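Bruvisville station takes its Friday show on the road, one backpack at a time

Community radio in Bruvisville has gone fully portable, and the crew could hardly be happier about it. For the whole of August the morning team at Irnham Radio left the studio behind and sent the show back over bonded cellular from farm stands, ball fields and one very loud county swim meet, 13 remotes in all!

The kit is a Jukix field encoder with four modems inside, each on its own data plan. If one carrier gets crowded the others pick up the load, and engineer Dexter Dizon says listeners heard a single dropout all month, at the swim meet, when the bleachers filled up and everybody started posting video at once.

"We had a landline booked for that one and never plugged it in," Dizon said. "I was grinning the whole drive home."

Host Anca Jitaru is just as pleased. Delay back to the studio sat low enough that she could take callers live from the field, and she did, for 24 minutes straight from the Pappas orchard, with a tractor idling behind her (it sounded great on air). 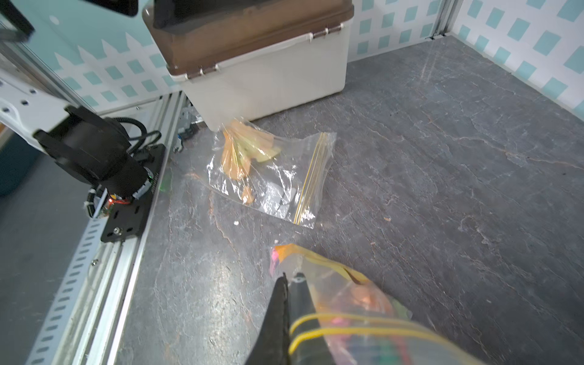 What's next

Irnham wants a second encoder before the high school football season, so two games can go out on the same night. Station manager Fotis Moschos has the money for the unit itself and is still talking to carriers about the extra data.

Training starts this week. Eirini Ververidis will run evening sessions for new field reporters, eight seats in each, covering mic placement, battery swaps and how to read the signal meters without panicking. You don't need any radio background, just a pair of closed-back headphones if you own them.

The first football remote goes live Friday at 7 p.m., with Miłosz Wysocka on the sidelines and Jitaru calling the game.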